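# About Trutley

We wash, dry, fold and send out T-shirts. That's most of it! Trutley began with one borrowed washer and a folding table in the back half of a former bicycle shop on Girnari Street, and we have stayed fond of plain cotton ever since. Choirs, summer camps, running clubs, school theater crews, a bakery with a lot of floury staff – if a group of people owns a big pile of matching shirts and would like them back clean and neat, we're the ones they call.

Last year we folded 2,567 shirts for the Dunda Youth Games alone. They came to us in sacks and went home in size order, and we still talk about it at lunch.

## How we got started

Nuno Esteves opened the shop after eleven years in hotel laundries, where he mostly looked after sheets. He'll tell you that sheets are fine, but a T-shirt has character. It has a front and a back, a collar that wants to wander, and two sleeves that never agree with each other. His first customer was the Wei Street Singers, who needed their black concert shirts for the next evening and had left them in the trunk of a car for a month. They sang in clean shirts, and they've been with us ever since.

We moved to the bigger room in January, two doors down. More light, better drains, a proper loading door, and enough wall for all the shelving we used to dream about.

## The table

People who visit usually ask about the washers first, but the part we love is the table. Ours has a white top, and we wouldn't go back to a dark one for anything.
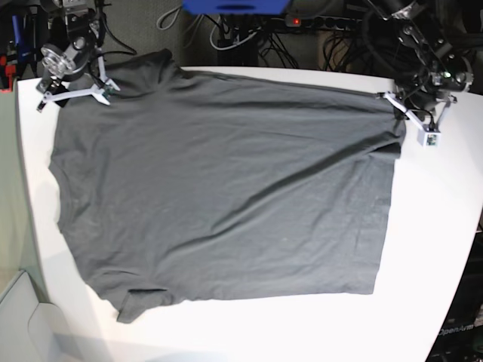 Color is the first thing we think about when we set up a place to fold. Dark shirts show everything (dust, lint, the fluff off somebody's towel) and you want to catch it before the shirt is packed and not when the customer pulls it on. So every shirt gets laid out flat and looked over before any folding starts. A charcoal one like this, spread sideways with the neckline to the left and the hem to the right, has faint lighter patches here and there on the cotton, and those are exactly what we train new folders to look for. A lint roller lives at each end of the room. We go through a shocking number of refills.

After the lint check comes smoothing. We go from the middle outward with open hands, and we don't tug at the hem – a tugged hem goes wavy and stays that way until the next wash. The long diagonal wrinkles are the stubborn ones. Short ones around the collar will mostly settle by themselves once the shoulders are level.

## How we fold

There are plenty of good ways to fold a T-shirt and we've argued about most of them. The Trutley fold goes like this:

1. Shirt face down, collar to the left.
2. Both sleeves pulled out straight.
3. Far side in to the middle, sleeve doubled back on itself.
4. Near side the same.
5. Hem up to just short of the collar, then in half once more.

You get a tidy rectangle that stands up in a drawer and shows its collar when you turn it over. New folders practice on our own retired staff shirts, which have been folded so many times they practically do it themselves.
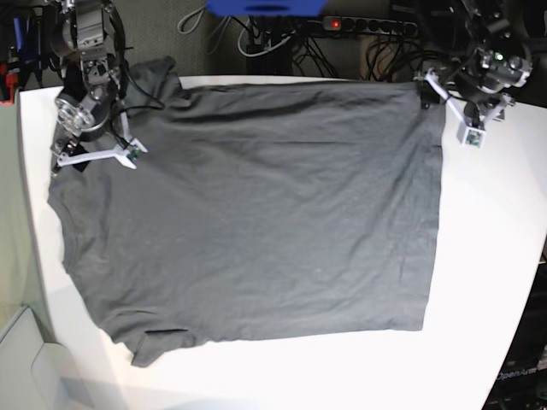
Sleeves are where beginners lose their patience, and where the rest of us get a bit preachy. You can have the whole body of a shirt lying nicely and still end up with a lump in the stack if the sleeves went in crooked. When one is bunched up in a mound past the back edge of the table and the other is rumpled with a flap pointing toward you, stop there and sort both of them out first. Pinch the cuff, pull it away from the body, lay it down, run your palm along it. It takes a few seconds and the fold comes out so much better.

## Who we work with

Our regulars are mostly within ten miles, though we do ship. Small orders are as welcome as big ones: the minimum is 10 shirts, clean or dirty, any color. We fold new shirts for printers too, and last fall we finished an order of 1,802 for a charity walk without a single size in the wrong box. We were very pleased with ourselves!

## Come and see us

The front counter is open in the mornings and you're welcome to bring a bag, ask a question or have a go at the table. Free folding lessons run once a month, and children pick it up faster than their parents. Sign up at the counter.

Page updated 6/12/25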